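# About Redel

Redel is a film archive and repertory screening service operating from two rooms and a 177-seat theatre in Plumau. It was set up by Sosina Moges to catalogue, repair and show small-gauge and 35 mm prints of biographical drama, a genre whose distribution copies were seldom kept after first release.

The catalogue holds 2,624 titles. Each entry records gauge, running time, aspect ratio, sound format, colour process and known cuts. Prints are inspected on a bench before every loan, and splices are logged by reel and footage. Shrinkage above the projection limit moves a print to the reference shelf — it can then be viewed on site, by appointment, but it is not projected.

## Programming

The theatre runs 20 programmes a year, with a break in December. Each pairs a feature with documentary material on the same subject. Programme notes cite the source memoir or biography and list where the screenplay departs from it. The Kassa series, now in its ninth season, covers films about performers.

## Loans

Festivals and film societies may borrow prints under the Fudik agreement, which sets insurance, transit and projection conditions. Applications close nine weeks before the screening date. 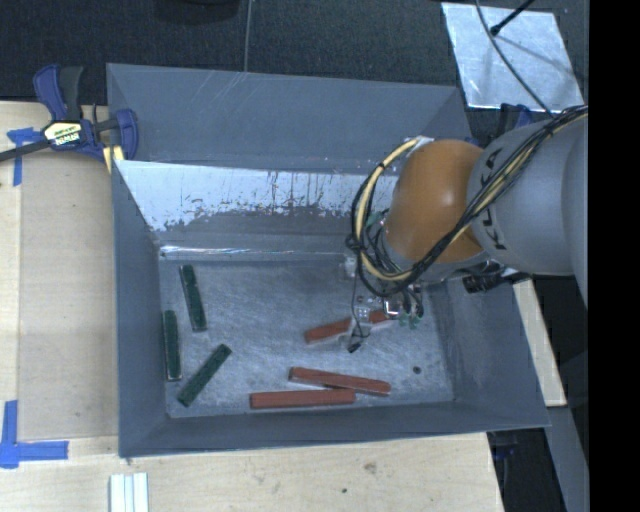

Shewit Moges would like the notes to go further: the departures are listed accurately, but a viewer new to the subject can't tell which ones came from the memoirist and which from the screenwriter. From next season the two will be listed in separate columns.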